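Planeamento e Aquisição de Equipamento Robótico
Apontamentos da aula 8 — Orçamentar um posto de recolha de demonstrações
Docente: Gunhild Thorlacius

1. Ponto de partida

Na aula anterior ficou definido o caso de trabalho: a empresa Huromby quer automatizar a arrumação de embalagens pequenas em tabuleiros e precisa de demonstrações feitas por pessoas antes de encomendar o braço. O orçamento do posto de recolha é separado do orçamento do robô. Muitos planos juntam os dois numa só linha e depois é impossível saber onde se gastou.

Um posto deste tipo pede uma mesa, uma estrutura à volta dela, duas garras manuais, cabos, alimentação elétrica e os objetos da tarefa. A mesa e os objetos são baratos. As garras e a estrutura levam a maior parte da verba, e é por elas que se começa a pedir propostas. 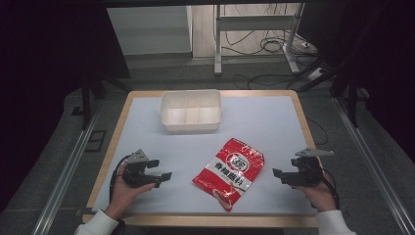

Figura 1. Posto com duas garras manuais, recipiente de dois compartimentos e embalagem de snack.

2. O que entra na lista de compras

Convém dividir a lista em quatro grupos.

Estrutura e mobiliário. Mesa, perfis metálicos, pernas, panos de fundo. Medir a sala antes de pedir preço. O operador trabalha com os dois braços e precisa de espaço livre de ambos os lados.

Garras. Comprar aos pares. Na proposta deve vir indicado se o suporte superior está incluído ou se é faturado à parte. Na comparação feita na aula, a Böttcher inclui o suporte e a Nurkus não, o que altera a ordem das propostas.

Cabos e energia. É o grupo mais esquecido. Cada garra da figura 1 tem o seu cabo, e no chão, ao fundo, há mais cabos e uma extensão elétrica. Prever calhas e comprimento de sobra. Para o exercício usa-se uma verba de 600 euros neste grupo.

Objetos da tarefa. Embalagens com brilho, como a da figura 1, amolgam-se e enrugam com o uso. São consumíveis e entram na despesa corrente, com reposição mensal. Os recipientes podem ficar no investimento inicial.

3. Peças de desgaste

As pontas dos dedos são a parte da garra que toca nos objetos e devem ter linha própria no orçamento. Antes de assinar, pedir ao fornecedor:

— preço da ponta em separado e preço do par;
— tipo de fixação e ferramenta necessária para a troca;
— prazo de entrega de peças soltas;
— preço dos casquilhos das articulações.

Na figura 2 veem-se os furos pequenos nas pontas, o casquilho cor de latão no braço de ligação e o rebordo inferior ligeiramente irregular da ponta esquerda. Na inspeção de receção, registar o estado de cada rebordo com fotografia, para haver termo de comparação quando se discutir a garantia.

Para o caso Huromby, considerar dois pares de pontas de reserva por posto. A Flollham vende-as apenas em conjunto com os elos metálicos. Quem escolher este fornecedor tem de justificar o custo adicional no relatório. 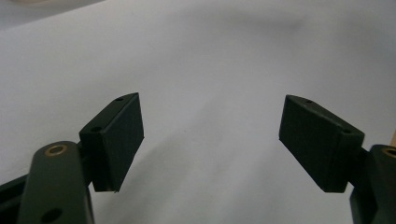
4. Calendário de compra

A encomenda das garras é a primeira a sair, por ter o prazo mais longo. A estrutura pode ser encomendada depois de confirmadas as medidas da sala. Os objetos da tarefa compram-se na semana da montagem. Se o posto tiver de estar pronto em fevereiro, as propostas devem estar fechadas antes da pausa de Natal.

5. Trabalho para a próxima aula

Preencher a folha de orçamento com os quatro grupos e acrescentar a linha das peças de desgaste. Indicar em cada linha se é investimento ou despesa corrente. Entregar em papel no início da aula, com as propostas dos fornecedores em anexo.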